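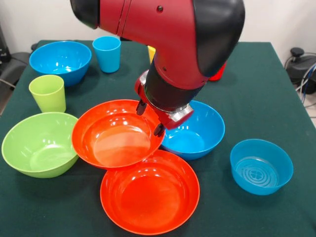 Research > Household Objects > Color and Clearing at the Shared Table > Section 3

3. Tableware and Table Setting

3.1 Bowls and cups

We wanted tableware that people would enjoy handling, and plastic bowls and cups in strong, plain colors turned out to be a lovely material to work with. They are light, they survive being dropped, and almost everyone who sat down at our table had owned something like them at one time. The bowls came from the Kumex and Zervas picnic ranges and the cups from Utard. We bought them over the counter and did nothing to them except peel off the price stickers and wash them.

Mixing ranges gave us a useful spread of shapes. Some bowls are wide and open, others small and deep with straight sloping sides, and two bowls of the same color need not be the same shape. Figure 3 has a good case of this in blue: the bowl standing by itself on the right is smaller and deeper than the wide one at the upper left, and a pattern of rings shows through its bottom. A person clearing this table by color would put the two together. A person clearing by size would not, and we saw plenty of both (Section 4.2).

The orange-red bowls are our favorites for another reason. In the same figure one of them sits slightly tilted, touching the lime green bowl on one side and overlapping a larger, shallower orange-red bowl in front. Where two rims of one color meet like this, it takes a moment to see where the first bowl ends and the second begins. Several participants remarked on it without being asked, and one laughed out loud when she picked up "the wrong one."

3.2 The cloth

All tables were covered with a dark green Niketis cloth. We had tried white first, in a pilot run in November, and found that the glare made the colors look washed out and tired. On dark green the bright blues and oranges stand out wonderfully. Lime green holds up well too, which surprised us - we had expected it to sink into the background. The cloth also quiets the clatter of plastic on a hard tabletop, and participants talked more freely once it was down.

Gloss was harder to manage. The inside of a wide bowl picks up the ceiling lights, and we chose to leave those highlights alone. Shiny bowls are what people have in their kitchens.

3.3 Layouts

The layouts were drawn up by Melina Giannakopoulos, who worked from sketches of real tables after family meals. She prepared 14 of them. Each was meant to look like a table in use, with bowls crowded together in one place and standing alone in another, and cups wherever a hand might have left them. Every layout was used with every group, for a total of 600 clearing trials. The last trial was completed on 2023-03-05.

Between trials the table was reset by hand from a printed sketch. We matched neighbors and contacts (which bowl touches which, and which one overlaps) and let exact spacing vary by a finger's width or so. Tilted bowls were the fussiest part of the job, and a few had to be set again when they settled flat before the trial began.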